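August, bedroom bay, equipment planning for next quarter

Started 09:40. Purpose of this entry is to get the shopping list into a state where it can go in with the budget request. Previous list (June) is out of date. Strike it.

Budget line available: 16 k for the bay, consumables separate. Anything over that goes to the capital round and we would not see it until spring.

Grippers

Current pair is usable. Finger pads wear on the inside edge first, and plush work is slower to wear them than crockery was. Two options priced:

a) Lokik pads, sold as a pack of 25. Fit the existing fingers with no adapter. Lead time short. Pads are slightly harder than ours, so grip force limits on soft items would need setting again.

b) Dresta complete finger set. Better contact area, but needs a new mounting plate and a fresh calibration of both wrists. Cost is well above (a) and we lose bench time.

Decision: (a) now, (b) to be quoted properly for the capital round. Ask Dresta whether the plate can be bought separately. Their sheet lists it but gives no price.

Cables

The overhead run wants redoing. It is long enough for work at the head of the bed but the slack is badly placed when the base goes to the foot end. Options are a ceiling track or a sprung arm. Zodiment do a track in 300 cm lengths, which we would have to cut. The sprung arm from Costa is cheaper, though the load rating on the data sheet is given without the connector weight, so it cannot be compared directly. Emailed Costa for the full figure. No order until that comes back.

Also needed for either option: strain relief at the sensor mount, spare clips, a longer sleeve. Put these under consumables.

Storage and compute

Recording fills the local disk faster than the nightly copy clears it on heavy days. Extra drive is the cheap fix. Memory on the bay machine to go to 64 GB at the same time, as the case has to come out from under the desk anyway. Both are small items and can be bought on the card.

Spares policy

We have been holding one of everything, which is wrong in both directions. Proposed:
- pads: full pack on the shelf, reorder when half gone
- wrist cable: two
- camera lead: two
- camera: one, same model, already calibrated and labelled
- wrist motor: none, use the supplier's swap service

The swap service is an annual fee. Check whether it can sit under maintenance instead of equipment. Last year it was refused under equipment.

Props

Soft toys, basket, bedding. The toys are the cheapest thing in the bay and the reason for most of the variation in grasp results, so they deserve their own line. Want more sizes in the same pile length, plus a few with long thin limbs. Buy duplicates of anything that goes into the standard set, otherwise a lost toy ends a comparison series. Second set of sheets in a plain colour. No patterned bedding until the depth settings have been looked at.

Bed-tidying task, current set-up, right arm on the penguin:

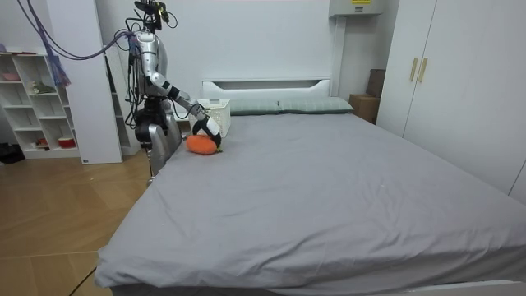
Right gripper at the penguin, orange toy in front of it, white basket behind near the headboard.

Points for the list from this layout:

1. Basket is rigid enough to stand by itself on the mattress. Keep this type and buy two more. A fabric one should be added later as a harder case.

2. Reach over the mattress from the left side is the limiting dimension for any new arm or finger set. Dresta fingers are longer than ours, so get the drawing and check clearance to the basket rim before asking for a quote.

3. A second fixed viewpoint from the wardrobe side would help with contacts hidden by the forearm. Needs a bracket and a lead. Add to the card purchase if the bracket is under the limit, otherwise capital round.

Open items

- Costa: load rating including connector
- Dresta: plate price, finger drawing
- Zodiment: will they supply the track ready cut, and at what charge
- Finance: which heading for the swap service
- Measure ceiling height at the door end. The figure on the room plan is for before the new lights.

Order of purchase if only part of the money comes through: pads, drive and memory, cable run, props, bracket. Props could move up if the fabric basket trials are brought forward.

Stopped 11:15. Draft request saved in the bay folder, totals left blank until Costa and Zodiment reply.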